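I finally made it to the kids' business fair at the Grallarbridge community center, and I came home with a tote bag, two candles and a lot less cash than I'd planned!

There were 30 tables this year, up from 11 last time. My first stop was Tainá Rezende, who is in sixth grade and sells bookmarks with short poems she writes herself. She wrote most of them after switching schools, when she didn't know anyone yet (I bought the one about lunchtime and got a bit teary, not going to lie). She sold out before noon.

Jailson Honorato had a line the whole time I was there. He makes beaded key rings and lets you pick a word to go on yours. Mine says PATIENCE, which my sister found very funny. He's saving up for a trumpet and he'd made $443 by the time I came back around with my lemonade.

Parking on Skevton Street was a mess, so take the bus if you can. The next fair is in September and sign-up for young sellers is already open at the front desk.
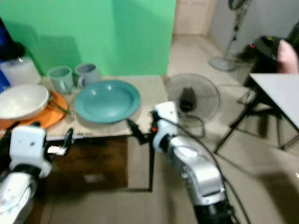
Page last updated: 21/04/2023

Kids need a grown-up with them to sign up, and tables are free.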